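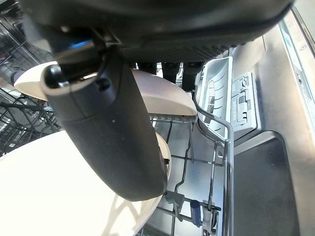 Rinsing first is a waste of water and always has been, according to one reader from Burnville, who wrote in after our last item on kitchen habits and wanted it known that the machine is built to deal with gravy. Scrape the plate, stand it in the rack, shut the door. Anyone who does more than that, the letter went on, is washing the dishes twice and paying for it both times.

I have some sympathy. I also have a dishwasher, and I have eaten off the results. So I'll give the reader the gravy, and I'll give them most sauces if the load goes on the same night. I won't give them porridge. I won't give them egg yolk that has sat since breakfast in a house where the machine runs every second day, and I'd like to meet the person who puts mashed potato through unrinsed and doesn't find it again, in small grey dots, on the inside of a glass.

What bothers me more is how sure everybody sounds. We've had a good pile of mail on this and hardly a "maybe" in it. Plates face the centre. Plates face left. Big plates go at the back, or at the sides, or in every second slot. One letter from Marras claimed that cream and white plates come out cleaner than dark ones, which I suspect means only that you can't see what's left on them. Try running a thumb over the rim before you put one away.

So I spent a fortnight being fussy about it at home. It proves very little, and I'd be wary of anyone who told you otherwise on the strength of one kitchen. For what it's worth, facing the plates one way or the other made no difference I could see. Leaving a gap between them did. Dinner plates with a bit of depth to them lean on each other if you fill every slot, and where they touched I got a crescent of something dull near the edge. I took out three plates and the crescents went away. Then I had three plates in the sink, so you may decide for yourself whether that counts as progress.

The corner of the bottom rack deserves a grumble too. It looks like a perfectly good spot for a plate, and mine will take one, but a wide plate there sits at a slant and has to be talked into staying put. I've gone back to using it for side plates and the odd saucer. If your rack has tines that fold down, check that they're properly up before you load. I found two of mine half folded, and had been blaming the plates.

As for the products, please stop sending me the leaflets. The Dalarine rinse aid that several of you swear by left my glasses looking the same as they did without it, and the Fula tablets clean as well as the cheap powder did, at a price that made me read the receipt again. Perhaps your water is harder than mine. Perhaps the box is a nicer colour. I'm willing to be shown, but I'd want to see it on a lasagne dish.

The one habit I'd defend against all comers is cleaning the filter. Ours hadn't been out since February and I will spare you the particulars. It lifted out with a quarter turn, it wanted hot water and an old toothbrush, and the next load smelled of nothing at all. Not one letter mentioned it. Plenty about which way a plate should face, though.

More on this next time if the mail keeps up. Those of you who wash by hand and wrote in to say so, your letters have been received, all of them, and I note that none of you said who does the drying.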